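Culovley Publishes Results of Gripper and Camera Comparison on Server Disassembly and Refit

Two-finger gripper paired with wrist camera selected for next stage of work on memory, processors and drives 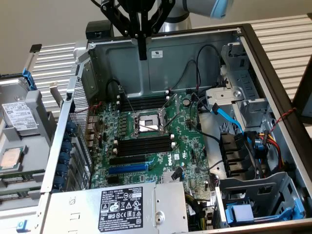 FLUNVILLE, June — Culovley, an independent test laboratory for factory and repair automation, today released the results of a comparison of robot grippers and camera positions for the handling of computer parts. The study was carried out at the company's Flunville site over five weeks and covered 166 handling attempts on an open Dell tower server.

The laboratory compared two electric grippers on the same arm and under the same controller, the Amora motion controller. The first was a parallel-jaw gripper with wide pads. The second was a linkage gripper fitted with long, narrow fingers supplied by Verbeke. Each gripper was tested with a fixed camera alone and then with the fixed camera and a small camera at the wrist.

All tests took place with the server lying on its side and its side panel removed. Parts were presented in a gray molded tray next to the chassis. The tray has shaped recesses for a hard drive, a processor and memory modules, so that each part begins every attempt in a known position.

"Our clients ask which gripper they should buy, and the useful reply depends heavily on what the gripper has to fit between," said Jhun Lagman, director of testing at Culovley. "A memory slot sits close to its neighbors and to the latches at its ends. We wanted figures from a real chassis, with the cables left in."

Cables and connectors were deliberately left in place. The laboratory reports that loose wiring near the drive cage caused more stopped attempts with the wide pads than any other single feature of the server.
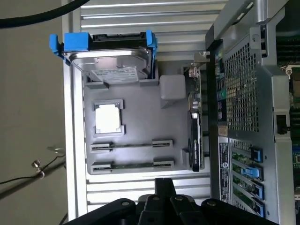

Summary of Findings

Of the 166 attempts, 58 involved memory modules, the most demanding part of the program. With the narrow fingers and the wrist camera in use, the arm completed its memory attempts with fewer stops than in any other arrangement tested. The wide-pad gripper held hard drives more firmly and remains the better choice for work limited to drives and other large parts.

The fixed camera alone was adequate for finding the tray and the chassis. It was less reliable in the last stage of an approach, when the gripper itself blocked part of the view. Adding the wrist camera reduced the number of corrections the controller had to make before contact. Reflections from bright metal surfaces, including the processor's heat spreader, affected both cameras, and the laboratory adjusted exposure settings twice during the study before fixing them for the recorded attempts.

A staff member had to step in on 11 occasions. Most of these were caused by a module gripped slightly off center and were cleared by returning it to the tray. No controller faults were recorded.

"We spent almost as much time on fingertip shape as on everything else together," said Phong Hồ, senior engineer for robot handling. "A finger that is narrow enough to work beside an adjoining slot will also bend a little under load. The controller has to allow for that when the module is pushed down, and we now have settings we are comfortable sharing."

The full report gives grip force, approach speed and camera settings for each arrangement. It also lists the attempts that were left out of the totals and the grounds for leaving them out.

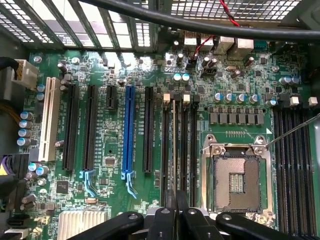

Next Stage of the Program

Culovley will carry the narrow-finger arrangement forward to a second study, which will concentrate on lining up memory modules with their slots and on placing processors in open sockets. Processor placement was tried only briefly in the present work, and the laboratory is not publishing a result for it. Contact with socket pins carries a high risk of damage, and the test method is still under review.

The second study will also add a force sensor between the arm and the gripper. Verbeke is to supply a shorter set of fingers for comparison with the present design. The Amora controller will be retained so that results from the two studies can be set side by side.

Companies that wish to submit a gripper or camera for testing may apply to the laboratory in writing. Equipment must be a production model and must be supplied with its mounting plate and cables. The report is available on request from the Culovley press office in Flunville.

About Culovley

Culovley tests robot arms, grippers, cameras and controllers for manufacturers and repair businesses. It does not sell automation equipment.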